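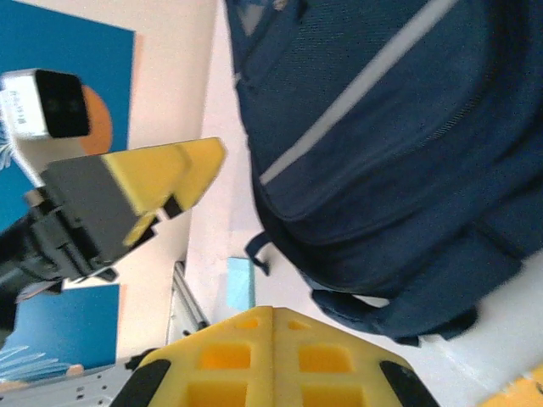 Carved figure with a gourd: which immortal is it, and is it a netsuke?

Posted in Carvings and Small Sculpture
Tags: netsuke, okimono, immortals, Japan, identification

Érica Toledo

I have been left a small carved figure by my godfather and would like to know who it is meant to be. He bought it at a country auction in Belstead a long time ago. The lot ticket is still stuck inside the lid of its box with the number 3953 on it, and there is a slip of paper with "Immortal w. gourd, Japanese, boxwood?, ex Marinho" in pencil. I don't know who or what Marinho was. The question mark is on the slip, it isn't mine.

The figure is an old man standing on his left leg with the right one bent up a bit. He has a beard and bushy eyebrows, his robe is open at the chest so you can see his ribs, and he wears something over the shoulders which could be leaves. In his left hand he holds a gourd close to his hip. His right hand is closed with a small round hole through the fist, as if he once held something that is now lost. His head is tipped back and his mouth is open. He is the colour of strong tea, darker in the folds, and much smoother on the back than on the front.

There are two holes in the back, one bigger than the other, which join up inside. Under the right foot are two characters in an oval. I have copied them out as best I can and shown them to a friend who reads modern Japanese, and she could only say that one might be "jade".

I have looked in two books. One has a very similar old man with a gourd and calls him Chokaro. The other has one with a gourd and a stick and calls him Tekkai. A website shows yet another one and says simply "sennin". So I have three names for what looks to me like the same old man.

What I would like to know is:

Is he Chokaro, Tekkai or somebody else?
Do the holes mean that he is a netsuke, or could they have been drilled later for a stand?
Should I clean him? There is some grey dust packed into the beard.

I'm not planning to sell him. There is a valuation in the box for £360, but it is for insurance and has no description on it apart from "carving, Oriental", so it doesn't help much.

3 replies

Pewterpot

Looks like a sennin to me from what you say. They are all hermits with beards so I wouldn't worry too much over which one. My aunt had one with a toad on his head and the dealer called it three different things in one afternoon.

"Jade" is in a lot of carvers' names so that won't narrow it down.

For dust I use a baby's toothbrush and a drop of olive oil, comes up lovely.

Marshwiggin

I'd say Tekkai, and I would be fairly firm about it because of the open mouth and the hole in the fist.

Sennin is the general word. It is the Japanese reading of the Chinese xianren and covers all the mountain hermits who got hold of long life by one means or another, through diet, breathing, peaches, pills or good company. So your website isn't wrong, it just hasn't gone far enough. Chokaro and Tekkai are two particular ones. Both began as Chinese figures and both belong to the group known as the Eight Immortals, and it is unlucky for anyone trying to sort them out that they both carry a gourd.

Chokaro is Zhang Guolao in Chinese. His story is that he rode a white mule for enormous distances and, when he had finished with it, folded it up like a sheet of paper and put it away. When he wanted it again he spat water on it. In Japanese carvings the mule usually turns into a horse, and it is kept in the gourd. A carver who wants you to know that it is Chokaro will nearly always show the horse coming out of the neck, or at least have him looking hard into the opening. You will find examples with only a gourd and no horse that are sold as Chokaro, but I think many of those labels are guesses.

Tekkai is Li Tieguai, Li of the Iron Crutch. He could send his soul out of his body, and he went off in this way to visit Laozi, leaving a disciple to look after the body and telling him to burn it if he was not back in seven days. The disciple heard that his mother was dying and burned it early. When Li came home there was nothing to go back into except the body of a lame beggar who had just died, so he took that. From then on he is ragged and thin and walks with a crutch. The gourd on him holds medicine.

The way to tell him in a carving or a painting is the breath. He is shown with his head back, blowing, and in paintings there is often a tiny figure of himself floating off at the end of a stream of air. In a carving that has to go in a pocket or hang off a belt you can't do that, because it would snap off the first week, so the carver gives him the tipped head and the open mouth and leaves the rest to you.

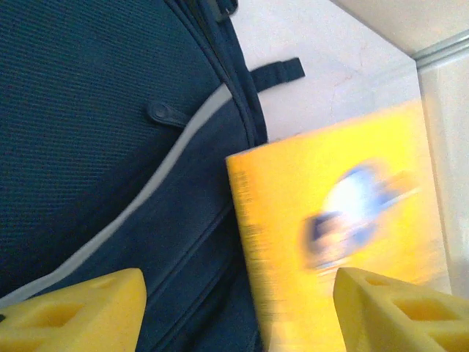
The bent right leg fits too. He is lame, and though the side varies from one artist to another he is very often standing with his weight on one foot. I expect the missing thing in the right hand was the crutch. If it was made as a separate piece, in metal or in a different wood, it would be the first part to go. Have a look at the base and see whether there is a small dent or a hole in line with the fist. If there is, you can stop wondering.

The ribs point the same way. Chokaro is old but he is generally well dressed, in a cap and a long robe. A bare chest with ribs is much more of a beggar's look. The leaves over the shoulders I would leave out of it, because half the sennin wear them and they only tell you that he lives outdoors.

For completeness, the third one people mix in is Gama Sennin, who is Pewterpot's aunt's. He has the toad, sometimes with three legs, on his head or shoulder or in his hand. If there is no toad you don't need to consider him.

On the holes I will leave it to someone who handles more of these than I do. And please do not put olive oil on him.

Kettlemoor

Agree with Tekkai. A few things on the holes and the cleaning.

Two holes of different sizes that meet inside the body are what you would hope to find on a netsuke. They are called himotoshi. The cord from the pouch or the medicine case goes in at the small one, and the knot is pulled up into the big one so that it doesn't show. A hole drilled for a stand is a single straight one and goes up into the foot. So he was made to be worn, or at least made by someone who wanted him to look that way.

I say that because a great many were carved for visitors and for export once people in Japan had begun to wear Western dress and had no sash to hang things from. Those often have the holes put in for form's sake. Look at the edges with a magnifying glass. If the rims are rounded and there is a slightly polished track running from one hole to the other, a cord has been through there for years. If they are crisp, it probably hasn't. The smooth back you describe is a good sign, as that is the side which rubs against the clothes.

Height matters a bit as well. You don't give one. Standing figures can be quite tall, and the early ones are sometimes taller than you would expect, but if he came out at 30 mm I'd be surprised, as that is small for a standing man with this much going on.

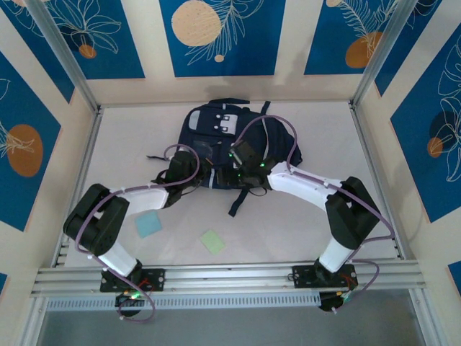
The weight is worth trying too. Boxwood is light but dense for its size, and the grain is so fine that you have to look for it. If you see obvious streaks or open pores then the question mark on your slip was justified and he is some other wood. It makes no difference to who he is. Tea colour is right for boxwood that has been stained and handled.

On the signature, I have an old sale catalogue printed by Dokitberg in 1887 which lists several sennin with carvers' names and a plate at the back, and I am happy to check your two characters against it if you post a tracing. Don't expect a great deal. Pupils signed with part of the master's name, and later carvers signed with the name of whoever sold well. The character for jade, which is read "gyoku" in most of these names, turns up in whole families of them. A signature in an oval reserve with nothing else around it does not prove anything one way or the other.

Marinho I can help with slightly. I have seen the same pencil note on a box at a fair, on a carving of a man washing a horse, and the seller told me it was a private collector who sold up in stages. I never saw a list. If your slip has a number on the reverse, please say so, as the one I saw did.

Cleaning: dry, soft brush, the sort sold for watercolours, and a wooden cocktail stick for anything that won't move. No oil of any kind. It goes tacky, it takes up more dust and it darkens the wood unevenly. I don't use water either. Some people put Lurus wax on wooden pieces once a year and I have done it on furniture, but on a netsuke the handling is meant to do that job, so the best thing is to take him out and hold him now and then with clean hands. Leave the dark colour in the folds where it is. Some of it is stain that the carver put there on purpose and it won't come back if you remove it.

I would also get the insurance paper redone with a proper description, height and a note of the signature, whatever figure they put on it. "Carving, Oriental" would fit half the contents of my sitting room.

Érica Toledo

Thank you, this is very useful. I have been over him with a magnifying glass. There is a shallow round dent in the base by the right side, straight below the fist, which I had taken for a knot in the wood. So he had a crutch and he is Tekkai.

The edges of the holes are rounded, and there is a shine between them. He is taller than 30 mm, more than half as tall again. The slip has nothing on the back, I'm sorry to say, but there is a torn corner where a number could have been.

I will do a tracing of the characters this evening and put it up as a new post, as this one won't let me add anything to the original.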